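Prastitz Family Tracing Service
Progress report to the Chauhan Fund
Thursday, May 16, 2024
Prepared by Bimla Lodhi, casework lead

Summary

The service helps adults who were separated from their birth families as children find out who they are and, where both sides agree, make contact. Our clients were placed informally, adopted with incomplete papers, or raised under a name that does not match any birth record. This report covers the period since our October report.

Casework is on schedule. The records index is ahead of schedule. The hospital register agreement is behind, and we are asking for a change to that part of the work plan. Spending is within budget on every line except travel.

Casework

We carried nine open cases into this period and accepted seven new ones. Five cases closed. In three of them the client was matched with at least one living birth relative and the match was confirmed by a laboratory test. In one, the client's birth mother had died, but we located her death record and a half brother, who has asked for time before deciding on contact. The fifth client withdrew.

The most common first sign that something is wrong is still a paperwork problem. Clients come to us after being turned down for a passport, a marriage license or a pension because the birth certificate cannot be found or was issued years late. One woman, now in her forties, had used a baptism letter as her only proof of age since grade school. The parish named in the letter had no entry for her. Her case took four months and led to a family in Kaltum, less than two hours from where she grew up.

We have changed how we handle first contact. Until October the caseworker telephoned the birth relative directly. Two relatives told us they had felt ambushed, and one stopped answering. We now send a short letter first, with no details about the client beyond the year of birth, and wait three weeks before calling. It is slower. Both relatives reached this way so far have called us before we called them.

Records index

Kiran Pathak has run the index since last summer. The goal for this period was to enter 2187 foundling notices and missing child notices from the old district newspapers. All of them are in and have been checked once. A second check is under way, and it has found mistakes mainly in place names, where the same village may be printed three different ways.

The index runs on the Ato workstation bought with the equipment grant. Searches that used to take a full afternoon with the bound volumes can be done while the client is still on the phone. Two matches in this period began with an index search. In one, the notice described a scar on the left forearm that the client still has.

The original plan called for 3000 entries by the end of the grant. We expect to reach that figure before the fall and would like to use the remaining hours on the police gazettes, which were not in the plan. A separate note on cost will follow.
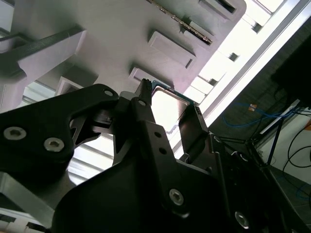
A processor chip held in a black gripper, with its square metal lid facing the light.

Hospital registers

We had planned to have signed access to the maternity registers of both district hospitals by now. The Kaltum hospital signed in February, and our caseworker visits on alternate Tuesdays. The Prastitz hospital has not signed. Its legal office wants written consent from every person named on a page before we may see that page, and we cannot meet this because the people on the page are the ones we are trying to identify.

We met with the legal office twice. At the second meeting they offered to have their own clerk search the registers for us and release only the lines that fit a request. We think this is workable. It would mean a fee for each search, and we would lose the chance to read neighboring entries, which is often where a changed name shows up. We ask the Fund to approve moving 400 from the copying line to a new search fee line so that we can try it through the summer.

Client support

Each client is now offered three sessions with a counselor before results are given and three after. Uptake has been mixed. Most people take the first session and skip the rest until there is news. The counselor has suggested holding one session back for the sixth month after contact, when several past clients came to us with difficulties, often over what to tell the parents who raised them. We will do this from the next intake.

The monthly group meets in the library annex. Attendance was low over the winter and has picked up since we moved it from the morning to early evening.

Budget

Salaries, rent and laboratory fees are on plan. Travel is over by 60. The extra went to a second trip to Kaltum after the first appointment with the civil registrar was canceled on the day. We expect to absorb this within the line by year end and are not asking for more.

Problems and risks

The lease on the office ends in December and the owner has not said whether it will be renewed. The files are paper for all cases opened before 2016, and moving them would take at least a week of casework time.

One laboratory has raised its turnaround from three weeks to five. We have asked a second laboratory for a quote.

Next period

Finish the second check of the newspaper index.
Begin clerk searches at the Prastitz hospital, if the transfer is approved.
Close at least four of the cases now open — two are waiting only on test results.
Write up the new first contact procedure so that it can be shared with the Kaltum registrar.

Receipts and the case table, with names removed, are attached separately. Questions about the index should go to Kiran Pathak and all others to me.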